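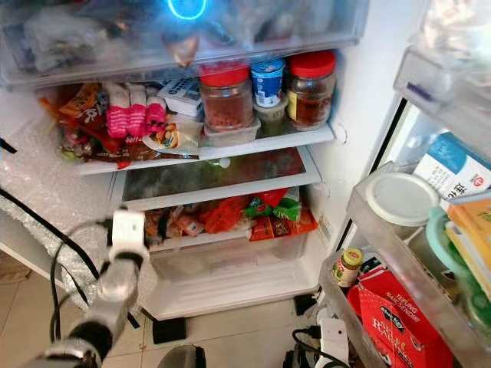 Two jars with red lids share the upper shelf with the salt, the yogurt and the snacks.

One Fridge, One Folding Table: A Small Kitchen in Lolbridge

July | By the Skoltunside home pages
5 min read

The tenant of this ground-floor place in Lolbridge keeps snacks in the refrigerator, and she will defend that to anyone. "It's July," she says. "You leave a bag of nuts out in this kitchen and by Thursday they taste like an old purse. In the fridge they stay crisp!"

She has lived here for two years, and before that she shared a much bigger kitchen across town in Clallow with several roommates. The move meant giving up a pantry. "I cried over that pantry," she says, laughing. "Then I started putting things where I could see them, and I found out I'd been buying the same jar of sauce over and over."

I loved hearing her talk about shelves. She has opinions on all of them. Snacks go where a hand lands first, jars go toward the door side, and anything in a small cup has to stand near the front or it gets forgotten. Salt goes in there too, next to the snacks, a habit from her grandmother's house by the sea. "Everything clumped there – the salt, the sugar, all of it. I still can't leave salt on a counter."

The other half of her system is a folding table, bought secondhand from a Majumder store that was closing down. It cost 23 dollars, and she carried it home on the bus, 48 minutes with the legs poking into the aisle.

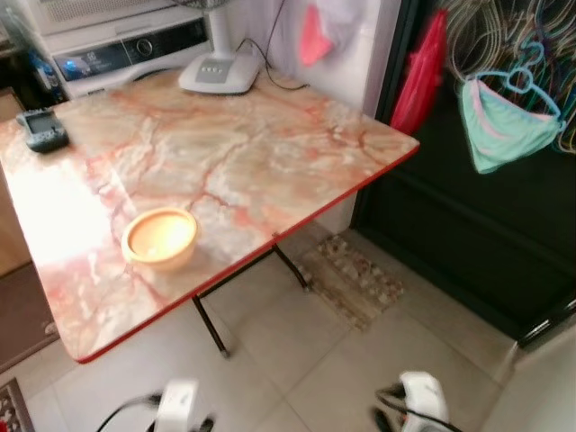

The marble-patterned table, with the fan at the back and the washing machine behind.

"I saw those orange veins and that was it," she says. "My sister thinks it's loud. I think it's the best thing I own." It gets used for chopping, for folding shirts, for letters, and for dinner when a friend comes over. Hangers live within reach of the washer, and the fan goes on as soon as the cooking starts.

She wipes the top down every night before bed, and she likes to leave very little on it. "One bowl is fine. One bowl looks nice. Five bowls and I'm back in Clallow."

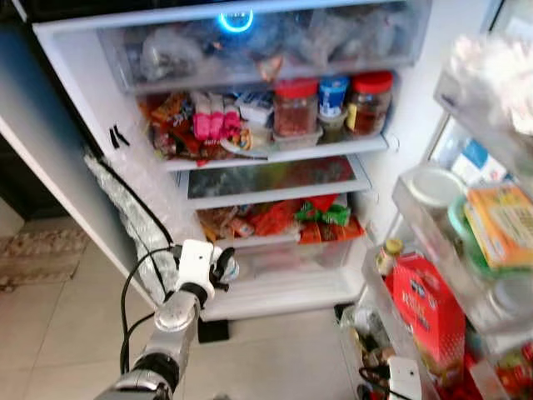 Grocery day is the part she enjoys most. She shops once a week, in the evening, and unpacks everything onto the table before any of it goes in the cold. The frozen and wrapped food gets the top drawer, always in plastic bags, and she is happy to let that one get packed tight. The clear drawer at the bottom is a different story – it looks mostly empty until she has been to the vegetable stand, and she wants it that way. "If I fill it with other stuff, I stop buying greens. An empty drawer nags me."

The door is where she lets herself relax. Bottles, cartons, tubs with lids, whatever fits. She has tried sorting it by meal and by height, and gave up both times in a week. "The door is for fun," she says. "Noodles at midnight come out of the door."

Next she wants a hook rail for the wall above the table, and maybe a second folding chair. I asked if she would take the old pantry back. She thought about it for a good while. "Only if the table could come too."

Contact Skoltunside | © Skoltunside, all rights reserved | Back to top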